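Oiling and Maintaining a Butcher-Block Work Surface

Author: Asif Kakakhel
Last revised: 28/09/2022

This page covers sanding, oiling and routine upkeep of solid-wood butcher-block tops used on desks, benches and kitchen counters. It applies to unfinished tops and to tops that have only ever been treated with oil. Tops with a factory varnish must be stripped first; see the separate page on removing film finishes.

Materials

Food-grade mineral oil, or a mineral oil and beeswax blend
Sandpaper in 120, 180 and 220 grit
Sanding block or random orbital sander
Lint-free cotton cloths
Vacuum with brush attachment
Plastic scraper
Nitrile gloves

A top longer than a standard desk will need a second bottle of oil for the first treatment. End grain absorbs far more than face grain.

Step 1. Clear and clean

Take everything off the top. Scrape off dried glue or food with the plastic scraper held nearly flat. Wash with warm water and a small amount of dish soap, wring the cloth well, and do not leave standing water on the seams. Let the top dry overnight before sanding. Damp fibers tear and clog the paper.

Step 2. Sand

Start with 120 grit only if there are stains, rings or knife marks. Otherwise begin at 180. Work parallel to the strips and keep the sander moving. Lift it off the wood before switching it off. Finish at 220. Going finer closes the surface and slows absorption.

Round over sharp edges by hand with two or three light passes. Vacuum the dust, then wipe with a dry cloth.

Step 3. Raise the grain

Wipe the whole top with a barely damp cloth. Once it is dry, it will feel slightly rough. Sand lightly by hand at 220 and vacuum again. This step is optional on desks and recommended wherever the surface will be washed often.

Step 4. Apply oil

Pour a line of oil along the middle of the top and spread it with a cloth, following the strips. Cover the edges and the end grain. Leave it for 30 minutes. Add more oil to any patch that has gone dull, then wipe off all the excess. Repeat for a total of 3 coats, leaving each one overnight.

Treat the underside with at least one coat. A top sealed on one face only takes up moisture unevenly and may cup.

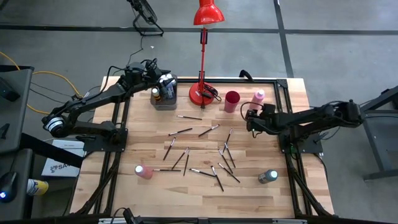

Can I oil the top without taking it off its base?

Leave it in place if you can reach the edges and the underside. Mask any metal or painted parts that touch the wood, and loosen the mounting screws slightly beforehand so that oil can get into the joint. Retighten them after the last coat.

Upkeep

Re-oil every 2 months during the first year, then whenever water stops beading. In heated rooms the wood is usually driest by March, so check the end grain for fine cracks then. A small crack can be filled with beeswax paste worked in with a fingertip.

Rub out light scratches with 220 grit and spot-oil the area. Do not use vinegar, bleach or olive oil. Olive oil turns rancid in the wood.

Oily cloths containing linseed or tung oil can self-heat. Lay them flat outdoors to dry before disposal.

Corrections to the sanding section were supplied by Ximeng Zou.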